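A Bin for Everything

Against my own advice, I have come around to colored bins. It took me most of a year and one lost set of spare keys.

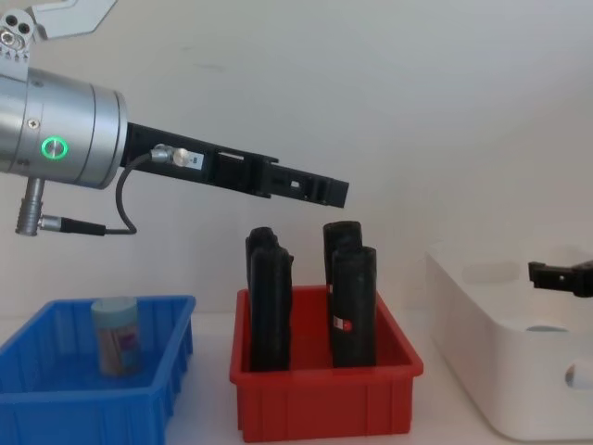
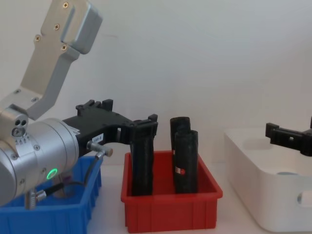
A blue bin, a red bin, a white bin, all on one tabletop.

GRUNHOLM, October

My position used to be that a drawer is a bin with manners. You put a thing in, you shut it, and guests assume you are a person who owns napkin rings. A plastic bin makes no such effort. It sits out on the table with its ribbed sides and its open top, and anybody passing can see what you've decided belongs together.

My neighbor Nikola Sikora converted me, or wore me down. She sorts by color. Blue is for things that get used this week, red is for things that come in sets, and white is for everything she doesn't want to think about, and the white one is of course the fullest in her house. She bought the lot from Fustia and has never once labeled them. Labels, she says, are for people who plan to forget.

I went home and tried it with three bins of my own and discovered that the system is easy until you own an object. Take a small jar with a cap. Is that a blue thing? I use it. I don't use it this week. It stands alone in the blue bin looking like the last person at a party, and every morning I consider moving it to red, where at least there would be company.

Red is where the pleasure is. Four black cylinders standing up in a red bin, in pairs, look like a decision. The same four rolling around in a drawer look like something you'll have to ask your landlord about. I can't defend this. Standing a thing upright does not make it more useful, and it takes longer, and the first one always goes over when you reach for the third. I do it anyway.

Eugeniusz Kalinowski, who lives upstairs and keeps everything he owns in coffee cans, thinks the whole business is a racket. He once worked out that his building's storage room held 1131 items before the big cleanup and 900 after, and that the tenants bought 300 containers to hold what was left. He tells this story at every gathering. I have asked how he arrived at the figure and he says he had a free weekend.

He has a point, though. Sorting can turn into a hobby that produces nothing but sorted things. I have spent an entire evening moving batteries from one bin to another and then back — the second move was the better one — and gone to bed feeling I'd accomplished something. My desk was no clearer. The batteries were no fuller.

Still, I'd rather have the table with the bins on it. A closed drawer lets you believe you're organized for years at a time. An open bin tells you by lunch. The white one is getting full again and I have started eyeing a fourth, possibly green, for things that used to be in white.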